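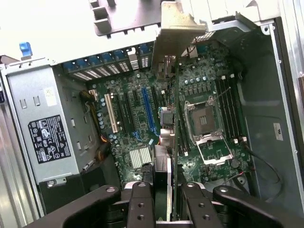

青い留め具とカード

スロットの留め具

アオンの駅から倉庫までは歩いて十三分かかる。バスもあるが、朝は一本しかなく、それに乗ると始業の四十分も前に着いてしまうので、私は歩いていた。川沿いの道で、途中に製材所と、シャッターの下りた理髪店がある。

フリステックは家具の金具を扱う小さな問屋だった。蝶番、取っ手、引き出しのレール、棚受け。いちばん多いときは人が九人いたそうだが、私が入ったときは五人で、その夏には社長と私だけになっていた。社長は六十代の終わりで、腰が悪く、倉庫の二階には上がらなくなっていた。店は秋に閉めることが決まっていた。

在庫はまとめてウルトヴィルの同業者が引き取ることになった。先方の条件は一つで、在庫の台帳をデータで渡してほしいということだった。品番、数量、仕入れ値、仕入れ先。それがないと値がつけられないと言う。もっともな話だった。

台帳は事務所のパソコンに入っていた。ナトデンという在庫管理のソフトで、社長が若いころに知り合いから買ったものだ。その知り合いの会社はもうない。ソフトは古い画面のまま動いていて、私は毎日それに数字を打ち込んでいた。不便だと思ったことはあるが、替えようと思ったことはなかった。

そのパソコンが、八月二十一日の朝に動かなくなった。

電源のボタンを押すと、中で扇風機のような音がして、短い音が四回鳴る。それから何も映らない。もう一度押しても同じだった。私は線を全部抜いて、差し直して、また押した。四回鳴った。

「鳴るのか」と社長が言った。

「四回鳴ります」

「前は鳴らなかったな」

「前は一回でした」

社長は椅子に座ったまま少し考えて、先方に電話をしておく、と言った。受話器を取ってから、いや、まだいいか、と言って戻した。期限までは十日以上あった。

隣町に電器店が一軒あって、昼休みに電話をした。出た人は親切だったが、その型の機械は部品がないと言った。中のデータだけ取り出すこともできるが、ソフトが独特だと読めるかどうかは分からない。預かりで三週間。私は礼を言って切った。

それで、自分で開けることにした。

私はパソコンに詳しくない。前の仕事は縫製工場のミシンの手入れで、詳しいのはミシンのほうだ。工場にいたとき、先輩に最初に教わったのは、外したものを外した順に並べることだった。白い布を広げて、左から右へ置いていく。戻すときは右から取る。そうすれば何も余らないし、足りなくもならない。先輩は無口な人で、ほかにはあまり何も教わらなかったが、それだけは今でもやっている。

事務所の机は狭かったので、倉庫の検品台を片づけて、そこに機械を運んだ。思っていたより重かった。背中の側に埃がたまっていて、私はまず外で刷毛を使ってそれを払った。それから台の上に横に寝かせた。

側面の板は、外し方が分かるまでに時間がかかった。ねじで留まっているものと思い込んでいたが、そうではなく、引っ張る取っ手のようなものがあった。それを引くと板が浮いた。社長が入口から見ていた。

「開いたか」

「開きました」

社長は近くまで来て、中をのぞいた。緑色の大きな板があって、左のほうに銀色の電源の箱があった。箱には黒いラベルが貼ってあって、白い字で細かいことが書いてある。三角の警告のしるしがいくつか並んでいた。

「触っていいのか、これは」

「線は抜いてあります」

「そうか」

社長は少し下がった。それから、思ったよりきれいだ、と言った。私もそう思った。もっと汚いものを想像していた。

電源の箱の陰から黄色と黒の線の束が出て、板の縁に沿って曲がっていた。私は手をシャツの裾で拭き、それから水道の蛇口に触りに行った。静電気を逃がすためで、これは図書館で借りた本に書いてあった。本は二十年近く前のもので、写真の機械はどれも似たような形をしていた。

本によれば、音が鳴って動かないときは、差してあるものが浮いていることが多いらしい。一つずつ抜いて、差し直して、そのたびに電源を入れてみる。それで直ることもあれば直らないこともある、と書いてあった。私は本のそういうところが気に入った。

差してあるもののうち、いちばん目立つのがカードだった。薄い緑の板で、端に薄茶色の金具がついていて、その金具が機械の背中の側に収まっている。まわりには青い留め具が六つ並んでいた。

「これは何のカードですか」

「知らん」と社長は言った。「つけた人間がつけたんだ」

「つけたのは誰ですか」

「前にいた若いのだよ。あんたの前の前だ」

その人のことは、私も少しだけ聞いたことがあった。棚の札を全部書き直した人だ。倉庫の棚には、品番を書いた厚紙の札が下がっている。几帳面な小さい字で、七の縦棒に短い横線が入っている。私は毎日その字を見て品物を出していたが、会ったことはなかった。

青い留め具は、押すのか引くのかが分からなかった。最初に押してみたが動かず、爪をかけて起こすようにすると、かちりと音がして倒れた。硬かった。ミシンの押さえ金を外すときの硬さに少し似ていた。壊したかと思って見たが、壊れていなかった。

カードの上の縁を両手の指でつまんで、まっすぐ引いた。斜めにしてはいけないと本に書いてあった。はじめはびくともしなくて、少しずつ前と後ろを交互に浮かせるようにしていると、急に抜けた。

私はそれを白い布のいちばん左に置いた。

抜いたままで線をつなぎ、電源を入れた。短い音が四回鳴った。

「だめか」

「カードではないみたいです」

社長は腰を押さえて、事務所に戻ると言った。茶を淹れておくから、きりのいいところで来なさい。私は分かりましたと答えた。

それから二時間近くかけて、抜けるものを抜いて、差し直した。細長い板が何枚か差さっていて、本にはそれがメモリだと書いてあった。一枚抜いて電源を入れると、四回鳴る。戻して、次を抜く。四回鳴る。場所を入れ替えてみる。四回鳴る。紙に表を書いて、丸とばつをつけていった。ばつが並んだ。

途中で茶を飲みに行った。社長は電卓で何か計算していた。茶はもうぬるくなっていたが、暑い日だったのでちょうどよかった。

「データがなかったら、どうなりますか」

「値が下がる」

「どのくらいですか」

「重さで買うと言うだろうな。鉄の値段で」

社長は電卓を消した。それから、あの真鍮の取っ手が鉄の値段か、と言った。二階の奥の棚にある、葉の形をした取っ手のことだった。私が入ってから、それが売れたのは一度だけだ。

台に戻って、もう一度本を読んだ。接点が汚れている場合は、消しゴムで軽くこするとよい、と書いてあった。乱暴な気がしたが、電器店に電話をして聞くと、昼に出たのと同じ人が、やる人はいますね、と言った。強くこすらないでください。かすは必ず払ってください。私は事務所の引き出しから新しい消しゴムを出した。

メモリの金色の部分を一枚ずつこすった。ミシンの針板を磨くときのように、一方向に、力を抜いて。消しゴムの面が灰色になった。刷毛でかすを払い、息は吹きかけなかった。全部差し直して、線をつないで、ボタンを押した。

短い音が一回鳴った。

画面に白い文字が出て、しばらくして、見慣れた青い画面になった。私は社長を呼んだ。社長は走れないので、廊下を来る足音はいつもと同じ速さだった。

「映ってるな」

「映りました」

「ナトデンは」

私はナトデンを開いた。画面の真ん中に灰色の四角が出て、一行だけ文字が出た。装置が見つかりません、とあった。

二人でそれを読んだ。社長は眼鏡を外して、かけ直した。

「カードか」

「戻していませんでした」

白い布のいちばん左に、カードがあった。私は電源を切り、線を抜き、蛇口に触りに行った。

カードを戻すのは、抜くよりも難しかった。溝に合っているのかどうかが、上からだとよく見えない。金具の先が背中の板の隙間に入らないと、カードは少し浮いたままになる。懐中電灯を社長が持ってくれた。光が揺れるので、私は何度か、もう少し右、と言った。社長は黙って右に動かした。

合ったところで、まっすぐに押した。奥で何かにぶつかる感じがして、そこからもう少しだけ入った。青い留め具を起こすと、今度はすんなり閉まった。

電源を入れた。一回鳴った。ナトデンを開くと、いつもの一覧が出た。

最初の行は蝶番だった。いつも最初の行は蝶番なのだが、私はしばらくそれを見ていた。社長が、十二番の棚か、と言った。そうです、と私は答えた。

「それで、あのカードは何をしてるんだ」

「分かりません」

「抜くと動かんのに」

「分からないですけど、抜かないほうがいいです」

社長は笑って、そうだな、と言った。

側面の板は戻さずに、その日のうちに台帳を書き出すことにした。また止まるかもしれなかった。ナトデンには印刷の機能があるが、別の形で出す機能は、あることはあっても私は使ったことがなかった。説明書は棚の上の段ボール箱に入っていた。箱には例の小さい字で「ナトデン　捨てない」と書いてあった。

説明書の最後のほうに、紙が一枚はさんであった。方眼紙で、手で書いた手順だった。書き出しの画面をどう開くか、どこで半角にするか、どこで長く待つか。七の縦棒に横線が入っていた。四番目の手順のところに、「ここで止まったように見えるが動いている。茶を飲むこと」とあった。

私はその紙を検品台に置いて、上から順にやった。四番目で画面は止まったように見えた。私は事務所に行って、社長に茶を頼んだ。

「またか」

「そう書いてあるので」

紙を見せると、社長は長いこと見ていた。それから、あれは字がうまかった、と言った。どこへ行った人なのかと聞くと、一月に辞めて、海の近くで船の仕事に就いたという。年賀状が何年か来て、そのあとは来なくなった。社長のほうも出さなくなったらしい。

「辞めるとき、何か言ってましたか」

「いや。棚の札の糸が切れたら新しいのに替えてくれと言ってたな。凧糸がいいと」

「替えましたか」

「あんたが替えたろう」

そう言われてみれば、私は何度か替えていた。凧糸がなかったので、荷造り用のビニール紐を使った。

茶を飲み終えて戻ると、書き出しは終わっていた。ファイルが一つできていた。開いてみると、文字と数字がコンマで区切られて並んでいた。私はそれを小さな記憶装置に写し、もう一つ別のものにも写した。一つを社長に渡し、もう一つは自分の鞄に入れた。社長は受け取ったものを胸のポケットに入れて、ボタンを留めた。

それで帰ってもよかったのだが、私は倉庫の二階に上がった。書き出した数字と実際の数が合っているか、どこか一か所だけでも見ておきたかった。奥の棚の、葉の形の取っ手を選んだ。台帳では四十六個になっていた。

箱は三つあった。ふたを開けると、取っ手は一つずつ薄い紙に包んである。床に新聞紙を敷いて、十個ずつの列に並べていった。二階は風が通らず、紙が汗で手に貼りついた。

四十五個だった。

箱をもう一度見て、箱の下も見て、棚の裏に手を入れた。ない。数え直しても四十五個だった。私は紙に包み直して箱に戻し、階段を下りた。

社長は事務所で電話をしていた。先方に、データは用意できたと言っていた。いや、うちの者が直した、と言うのが聞こえた。電話が終わるのを待って、私は取っ手のことを話した。

「一つ足りません」

「取っ手か」

「葉っぱのです」

社長は机のいちばん下の引き出しを引いた。その引き出しには葉の形の取っ手がついていた。ほかの引き出しは黒い鉄の取っ手で、それだけが真鍮だった。私はその机の向かいで三年働いていたのに、気がついていなかった。

「壊れたから、つけたんだ。伝票は切ってない」

「じゃあ、直しておきます」

「四十五にするのか」

「数は合っていたほうがいいので」

社長は、外して戻すこともできる、と言った。ねじは二本だ。私は、外すと引き出しが開けられなくなります、と言った。社長は引き出しを閉めて、また開けて、それはそうだな、と言った。

検品台に戻って、ナトデンに伝票を一枚打った。真鍮取っ手、葉、一個、出庫。出庫先の欄は空けておけない決まりなので、自社、と入れた。それから方眼紙の手順をもう一度はじめからやった。四番目で画面が止まったので、今度は倉庫の棚を見て回った。ビニール紐の札は、全部で六枚あった。

新しいファイルを二つの記憶装置に写し直した。社長はそのために胸のボタンを外し、またポケットに戻してボタンを留めた。

側面の板を閉めたのは、外が暗くなりかけたころだった。白い布の上には何も残っていなかった。私は布をたたみ、借りた本を鞄に入れた。方眼紙は説明書の同じところにはさんで、箱に戻した。

「明日は何時に来ますか」と社長が聞いた。聞かれたことのない質問だったので、いつもと同じです、と答えた。

製材所はもう閉まっていた。駅前の雑貨屋がまだ開いていて、私は凧糸を一巻き買った。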